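A shop window is a display with a job to do. It has to make a person walking past stop, look and understand what is for sale. The people who plan it are called visual merchandisers.

They start with a scale model. At a scale of 1 to 20, a window 415 cm wide becomes a model just under 21 cm wide. Card and glue are enough to build it.

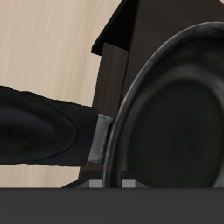 Curkadau, a homeware shop, tests its layouts this way every February. Ronix wrote to ask why the biggest object is not always put in the centre. An object placed to one side leaves space for the eye to travel across, and price cards can go in that space.

Light comes next. A lamp tilted at 45 degrees throws the shadow down and back. A lamp pointing straight at the glass causes glare.

**Try it:** stand a shoebox on its side, arrange three small objects in it and move a torch around. Draw where each shadow falls.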